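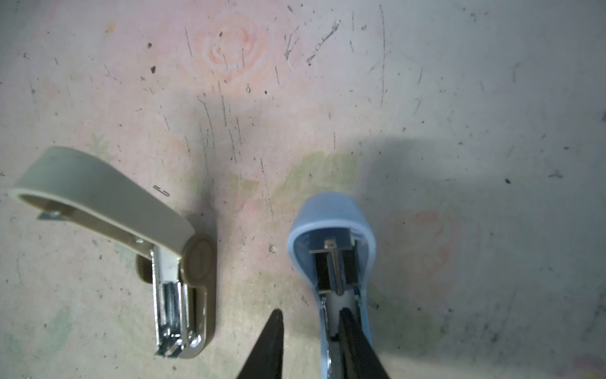 Filed under: Robotics > Datasets > Good Practice

March 24, 2022 | by Trinidad Ortuño

# Drulell Desk Objects: data card and house rules

Welcome, and thank you for reading this before downloading anything! Drulell is our set of short recordings of a two-finger gripper working around ordinary office things, mostly staplers, hole punches and tape dispensers. There are 186 recordings in this release, made over 17 sessions, and we'd love for you to add more (the upload form is on the Pridaso server, same login as before).

## Rules for recording

Cyrill Aebischer and I wrote these together after a fairly long spring of arguing over them, so please be kind.

- Empty every stapler before it goes on the table. Check the track by eye and again with a pencil tip, never a finger.
- Fingertip force stays at or below 20 newtons for anything with a spring in it.
- If a fingertip goes inside an open mechanism, move in slowly and back out along the same path. Twisting on the way out is how we lost two Hämmerli tips.
- Hands stay off the table while the arm is powered, even to straighten something that has slid an inch.
- Marks and stains on the tabletop can stay. Please don't scrub between takes, as a change of background halfway through a session is a pain to sort out later.
- Keep failed grasps! Label them `fail` and add a line in the notes if you have one in you.

## Labels

Each recording gets an object name, a color, a state (`open`, `closed` or `unsure`) and an outcome. Use `unsure` freely. I'd much sooner read it than a confident guess, and Cyrill goes through all of them anyway.

## Known gaps

Blue and beige objects are overrepresented, and there is very little in clear plastic. Wrist camera only. Timestamps from the Eveo controller drift a bit in the longer takes, and a fix is planned for June.

## Recent items

- Drulell changelog
- Fingertip wear: when to swap
- Pridaso upload help
- Naming your sessions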